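Gravar um disco acústico fora do estúdio
Notas do orador

Diapositivo 1. Abertura
Boa tarde. Agradecer à organização da Cuvdale. Dizer logo que a sessão dura 60 minutos com perguntas incluídas e que as notas ficam disponíveis no fim.
Apresentar o projeto: Juson, duo de voz e guitarra, blues e música tradicional. Sou a metade da guitarra. O disco chama-se Moya, tem seis canções e foi gravado em casa durante o mês de agosto.
Tocar os primeiros compassos da faixa de abertura. Baixar o volume antes de entrar a voz.

Diapositivo 2. De onde partimos
Tínhamos um orçamento de estúdio que não conseguíamos pagar. Não entrar em pormenores sobre o estúdio.
As canções já estavam rodadas ao vivo. Isto é importante para quem vai fazer o mesmo: arranjos fechados, tons decididos, letras de cor. Em casa perde-se muito tempo a decidir coisas com o gravador ligado.
Perguntar à sala quem já gravou em casa. Esperar pelas mãos.

Diapositivo 3. Escolher a divisão
Bater palmas em cada divisão e ouvir. Na cozinha e na casa de banho ouve-se logo a parede a responder. Na sala, com teto alto, a guitarra fica bonita e a voz fica longe.
Um quarto costuma ser mais seco. Colchão, roupa de cama, cortinas e tapetes absorvem os agudos. Os graves continuam lá, e um quarto quadrado pequeno pode ter uma nota do baixo que salta sempre. No nosso caso era o lá grave do bordão. 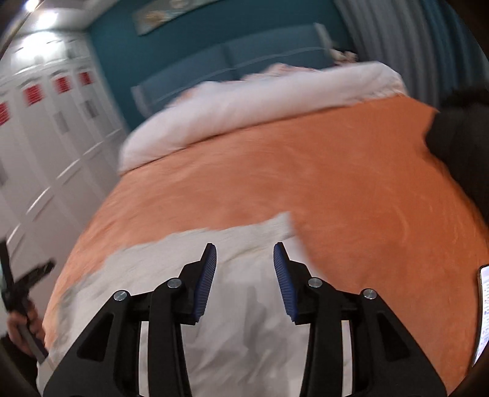
Quarto com cama grande.

Experimentar várias posições antes de comprar painéis. Tocar a mesma frase, mudar a cadeira meio metro, tocar outra vez. Gravar tudo e ouvir com auscultadores no dia seguinte.
Evitar o centro exato da divisão e evitar os cantos.
Mostrar o exemplo de áudio A (guitarra encostada ao canto) e o exemplo B (guitarra a um terço do comprimento). Deixar tocar os dois inteiros, são curtos.

Diapositivo 4. Microfones
Usámos um microfone de condensador para a voz e outro para a guitarra, ambos ligados a uma interface Anitz em segunda mão. Se perguntarem pela interface: funciona, a entrada da direita tem um pouco mais de ruído, usámo-la para a voz porque a voz era mais forte.
Guitarra: microfone apontado à junção do braço com o corpo, a um palmo e meio. Apontado à boca da guitarra, o som enche de graves e depois é difícil tirar.
Slide: afastar um pouco mais. O ruído do vidro nas cordas faz parte do som, mas de perto tapa a nota.
Voz: filtro antipop e cantar ligeiramente ao lado da cápsula.

Diapositivo 5. O pé
Parte que gera sempre perguntas. A percussão é feita com uma caixa de madeira e o calcanhar. Ao vivo tem captador. Em disco, o captador sozinho soa a porta fechada.
Experimentámos gravar tudo ao mesmo tempo. O pé entrava nos microfones pelo chão, através dos tripés. Passámos a gravar o pé à parte, depois da guitarra, e só em duas canções ficou a versão direta.
Sapato de sola dura para ataque, meia grossa para um som mais redondo. Há quem ache isto exagero. Tocar o exemplo C.

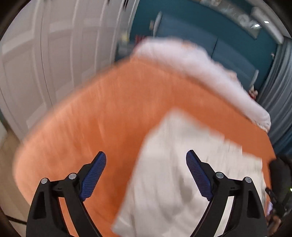

Diapositivo 6. Horários e ruído
Gravámos quase sempre das dez da noite à uma da manhã. De dia havia obras na rua e o camião da recolha passava à segunda-feira a meio da manhã.
Desligar o frigorífico. Pôr as chaves do carro dentro dele, assim ninguém se esquece de o voltar a ligar.
Telefone noutra divisão, mesmo em silêncio. Relógios de parede também.
Falar com os vizinhos antes e dizer até que horas vai durar.

Diapositivo 7. Quantos takes
Regra que seguimos: três takes completos e parar. Se nenhum servir, mudar de canção e voltar no outro dia.
Tomar nota em papel: número do take, hora, afinação, o que correu mal. Não confiar nos nomes que o programa dá aos ficheiros. Perdemos uma noite à procura de uma segunda voz que estava guardada como «áudio 14».
Cópia de segurança em dois discos no fim de cada sessão.

Diapositivo 8. Mistura
Misturámos nós, a masterização foi feita fora. Se houver dinheiro para uma só coisa, eu gastava-o aí.
Pouca reverberação. Uma só para tudo, curta, para a voz e a guitarra parecerem estar no mesmo sítio.
Ouvir no carro, numa coluna pequena de cozinha e muito baixo. A voz tem de se perceber nas três situações.

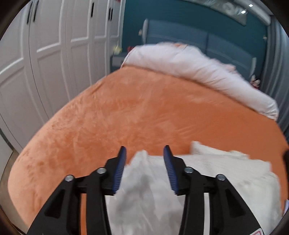 Diapositivo 9. Contas
Total gasto: 2422 euros, com a masterização e a prensagem de CD. Os microfones já eram nossos e não entram nesta soma.
A proposta do estúdio passava de 3000 euros, sem prensagem.
Dizer que a comparação não conta as nossas horas. Foram muitas, e não as registámos.
Os CD vendem-se nos concertos, à mesa, no fim. Nas plataformas o dinheiro é pouco e chega tarde.

Diapositivo 10. O que faríamos de outra maneira
Trocar as cordas dois dias antes e não na própria noite.
Gravar um minuto de silêncio da divisão no início de cada sessão, dá jeito para emendas.
Pedir a alguém de fora que ouça as misturas mais cedo. Na quarta faixa a voz está demasiado alta e só demos por isso com o disco prensado.

Perguntas
Se não houver perguntas, tocar a quarta faixa e mostrar o problema. Repetir as perguntas ao microfone por causa da gravação.
Deixar os cabos da guitarra montados, o duo toca a seguir na sala ao lado.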